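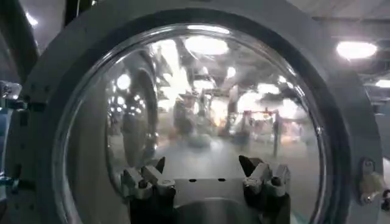

Laundry is the chore every robot firm promises to take off our hands, and the latest to promise it is Telen, whose machine has been on trial at the Lumbantobing service wash in Dendcombe. I went along on a Wednesday with low hopes. The arm ends in two metal fingers with dark pointed tips, and when you see them right up against a domed glass door set in a wide grey ring, you do start to wonder who chose the tool for the job. A door like that is smooth, curved and full of reflected ceiling lights. Your hand doesn't care about any of that. A machine that steers by camera might care a good deal.

Telen says its arm manages the door on 80 tries out of 100, which sounds fine until you picture a shop doing some 200 loads a week and a member of staff walking over for every miss.

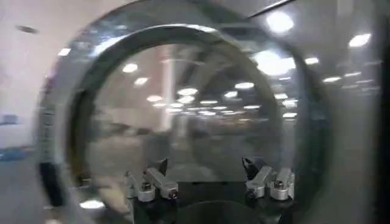 And opening the door is the easy bit. After that come the tangled duvet covers, the sock stuck to the drum and the tissue left in a pocket. Telen's own leaflet gives 21 minutes to empty a single drum. I can do mine before the kettle boils, and I'm not quick.

The rival Urkomness project makes even bigger claims and has yet to let anyone from this newsletter through the door. I've asked twice. Until one of them can get through a Monday morning's washing with no one standing by, I'd hang on to your laundry basket.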